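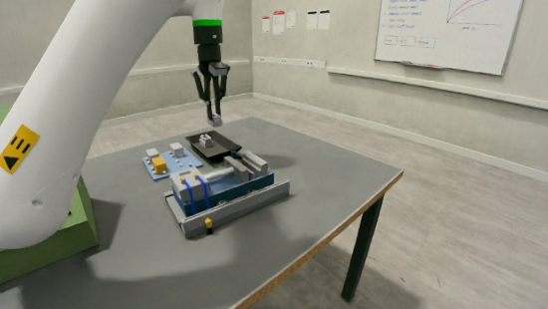 Sorlow 失敗エピソード集 README

最終更新：2024/08/19

こんにちは、Sorlowのシミュレーション側を見ているコスタ(Loredana Costa)です。このデータは、組み立て作業がうまくいかなかった回だけを集めたものです。成功した回はMarchettiという別のセットにまとめてあるので、普通に学習させたい人はまずそっちをどうぞ！

なんでわざわざ失敗だけ分けたのか

8月の頭に900エピソードをまとめて流したんですが、自動判定では全部「完了」になっていました。さすがに出来すぎだろうと思ってリプレイを眺めはじめたら、部品がちゃんと収まっていないのに完了になっている回がぞろぞろ出てきまして……。結局ベネデッタ(Benedetta Tedesco)と二人で全部見直して、234エピソードを失敗に付け替えました。目がしょぼしょぼです。

何が起きていたか

原因は二つ重なっていました。

一つめは把持判定。指が閉じる方向の力だけを見ていたので、部品が指の間で傾いたまま引っかかっていても「つかんだ」ことになっていました。白い小さな部品は形に段差があって、つかむ位置が少しずれるだけで姿勢が変わります。これは実機でも起きる話なので、失敗例としてはむしろ使いでがあります。

二つめがたちが悪くて、接触計算のほうです。指を閉じる速度を上げた設定のとき、指先が部品の壁にめり込んで、次のステップで部品がはじき飛ばされる。台の下まで落ちた回もあるし、万力のほうへ飛んでいった回もあります。見ている分には面白いんですけど、物理的にはありえない動きなので、そのまま学習に入れるのはおすすめしません。

手首のまわりの見え方も置いておきます。判定を直すときは、ほとんどこの視点とにらめっこしていました。 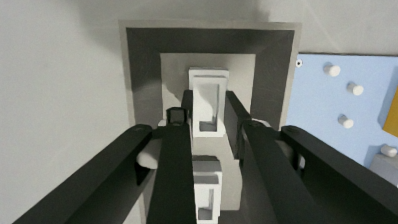 図：手首側から見たグリッパと、四角い枠の中の白い部品。右は水色のペグボード。

内訳

grasp_tilt（傾いたままつかんだ回）：185
それ以外は contact_pop（はじき飛び）と unknown に分けてあります。unknownは、私とベネデッタで意見が割れた回です。無理にどちらかに寄せることはしませんでした。

ファイルの中身

episodes/ … 1エピソード1フォルダ。関節角、グリッパ開度、部品の姿勢、カメラ映像が入っています。
labels.csv … 付け直したあとのラベル。old_label の列に元の自動判定も残してあります。消そうか迷ったんですが、マリセル(Maricel Estrella)に「間違い方も情報だから残して」と言われて残しました。
notes/ … 見直し中のメモ。日本語とイタリア語が混ざってます。読みにくくてごめんなさい。

使うときの注意

1エピソードは最長300ステップで打ち切っています。打ち切りで終わった回は timeout の列が1になっていますが、timeoutだから失敗、とは限りません。途中でもう失敗していて、アームがそのまま手順を続けただけの回も多いです。失敗の瞬間は fail_step を見てください。

contact_pop を除いて読み込むときは、ローダーに --skip-pop を付けます。デフォルトでは全部読みます（ここは次の版で逆にするかもしれません）。

部品の初期位置は毎回ランダムですが、テーブルと万力は固定です。背景もほぼ同じなので、見た目のばらつきが欲しい人には物足りないと思います。

実機に持っていく人へ

これは大事なので別に書きます。旧判定で学習したモデルは、ちゃんとつかめていなくてもそのまま次の動作に進みます。シミュレーションなら部品が飛ぶだけで済みますが、実機だと傾いた部品を治具に押し込みにいくことになるので、指も治具も傷みます。旧版の重みを持っている人は実機で動かさないでください。どうしても試したい場合は速度と力の上限を下げて、非常停止に手が届くところで、必ず二人で。

未解決のこと

・Flison の新しい接触ソルバに替えるとはじき飛びはかなり減るんですが、今度は指先がすべりやすくなります。摩擦の値をどうするか検討中。
・穴の縁に部品が乗り上げて止まった回を失敗と呼ぶか、途中と呼ぶか。今は失敗にしてあります。
・fail_step が数ステップ遅れている回が残っています。見つけたら教えてください！

ラベルの間違いや変な回を見つけたら、エピソード番号を添えて課題に立ててもらえると助かります。8月中は私が見ます。そのあとの窓口はマルコム(Malcolm Dunmore)です。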